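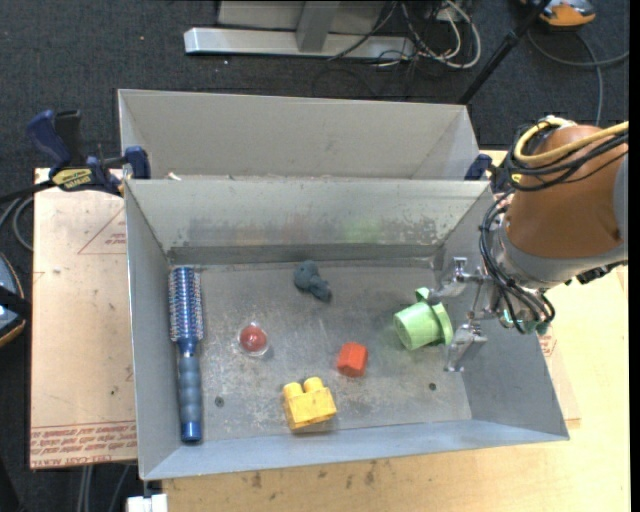
January, a little after 10 at night

The house is quiet at last and I have my feet up on the radiator, so I will try to get today down before I fall asleep with the pen in my hand again. Mother's boxes are nearly finished. I have been saying that since before the holidays, I know, but there are only 2 left in the hallway now, and one of them is all curtains.

Nermin Yalçınkaya came over at lunchtime with a pot of lentil soup and stayed until it was dark, bless her. We did the letters first, which was a mistake, as we read every one of them out loud and had to stop twice for tea. I had forgotten that Mother wrote to Aunt Pirnell every month of that long year in Clunley, and that Aunt Pirnell kept them all and sent them back tied up with kitchen string. There were 34 in the bundle. In one of them she complains for a page and a half about the price of a winter coat, and then on the back, in tiny writing, she mentions that I have learned to walk! I laughed until my eyes ran, and then I wasn't exactly laughing anymore, and Nermin very kindly got up and looked for the sugar.

After that we did the dull things, the phone bills and the warranty cards and a receipt from Vodilard for a washing machine I can still hear thumping across the floor on a Sunday night. I kept the receipt. I couldn't tell you what for.

The Çetinkaya boys are coming for the big dresser in the morning, and they want it empty, so I spent the evening on the drawers. Tablecloths to my cousin, the good scissors to me, buttons to Nermin, who says she will sew with them and will do no such thing. The blue glass lamp I have wrapped in my own bathrobe and put under the bed – I don't trust it to anyone's truck.

It rained all day and never quite turned to snow. My back hurts and my hands smell of old paper. I must remember to call the bank about the 2,895 still sitting in her savings, and to wash Nermin's pot before she asks for it. There is a bowl of soup left in the fridge, and I think I will go and have it now, cold, standing up, the way Mother used to.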